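Memoria del proyecto de la asignatura Robótica Aplicada
Grupo Bremine: Corrado Donati y Fiorella Melis
Entrega: 4 de enero de 2022

3. Montaje y captura de demostraciones

3.1. Punto de partida

El taller Pevimine propone cada curso una tarea de manipulación con dos efectores. En la convocatoria de septiembre se asignó a nuestro grupo la manipulación de recipientes de plástico transparente, con dos variantes: traspaso de una pinza a otra y reorientación sobre la mesa. Las demostraciones se toman con pinzas de mano accionadas por gatillo, sin brazo robótico, y la política resultante se evalúa después en la celda Messina.

El material transparente se eligió por ser el caso menos favorable para la cámara de la pinza. Los contornos interiores se confunden con los exteriores, los reflejos cambian con cada giro y el fondo se ve a través de las paredes. En el anexo B se recogen las pruebas previas con recipientes opacos, que sirvieron para fijar el protocolo y no se incluyen en el cómputo final.

3.2. Cinemática de la pinza

Cada pinza emplea un mecanismo de barras articuladas por lado. El gatillo desplaza un carro central y las barras convierten ese desplazamiento en un cierre casi paralelo de los dedos. En la primera versión los pivotes giraban directamente sobre el plástico impreso. La holgura medida en la punta era excesiva y se repetía mal entre sesiones, por lo que se pasó a casquillos de latón. Tras el cambio no se volvió a calibrar la apertura más que al inicio de cada jornada.

La fuerza de cierre no se mide. Se estimó con un muelle tarado en tres posiciones del gatillo, y los valores se usan únicamente como referencia para el operador. Una fuerza alta deforma las paredes del recipiente y altera su contorno en la imagen; una fuerza baja permite que gire entre los dedos.

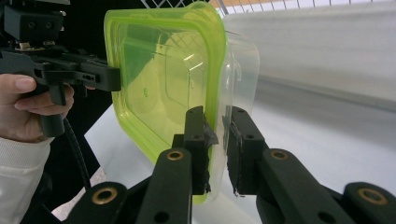 El agarre de dos pinzas se ensayó con tres secuencias de contacto. En la secuencia A la pinza receptora cierra antes de que la emisora abra, con un intervalo de solape fijado por el operador. En la B ambas acciones son simultáneas. En la C la emisora apoya el recipiente en la mesa y la receptora lo recoge. La secuencia B se descartó pronto por el número de caídas. La C resulta más lenta, pero es la única que tolera un error apreciable en la posición relativa de las pinzas.

En la secuencia A el borde es la zona de contacto preferente. Presenta más rigidez que las paredes y, si es de color, proporciona además una referencia visual estable. Cuando el borde queda fuera del campo de la cámara receptora, la estimación de orientación se degrada y el operador tiende a corregir con la muñeca, lo que introduce en los datos movimientos que no interesa que la política aprenda.

3.3. Protocolo

Cada sesión consta de 20 demostraciones seguidas con el mismo operador. Entre una y otra se devuelve el recipiente a la plantilla de inicio y se cambia su orientación según una tabla generada de antemano. Se anota la secuencia empleada y el resultado. Las demostraciones con caída se conservan en un directorio aparte. Donati operó las sesiones impares y Melis las pares.

Las imágenes se reducen a 256 píxeles de lado antes del entrenamiento. Se probó una resolución mayor sin mejora en la validación y con un coste de memoria que obligaba a reducir el tamaño de lote.

3.4. Conjunto obtenido

Tras la depuración quedaron 476 demostraciones válidas. Se eliminaron las que tenían pérdida de sincronía entre las dos cámaras y aquellas en las que la trayectoria reconstruida presentaba saltos. La segunda causa fue la más frecuente y se concentra en las primeras sesiones, cuando todavía se trabajaba con una superficie demasiado uniforme para el seguimiento visual. La colocación de marcas adicionales en el perímetro de la zona de trabajo redujo el problema, aunque persiste en los giros rápidos.

El conjunto está descompensado a favor de la secuencia A. No se ha aplicado ninguna ponderación en el entrenamiento descrito en el capítulo 4, y esto debe tenerse en cuenta al leer la tabla de resultados por secuencia.

3.5. Incidencias

El desgaste del recubrimiento de los dedos obligó a sustituirlo a mitad de la campaña. El material nuevo, suministrado por Saswood, tiene un espesor ligeramente superior y desplaza el punto de cierre completo. Se corrigió en el archivo de calibración a partir de la sesión siguiente; las anteriores mantienen el valor antiguo.

El cable del gatillo produjo dos desconexiones. En ambos casos se repitió la sesión completa.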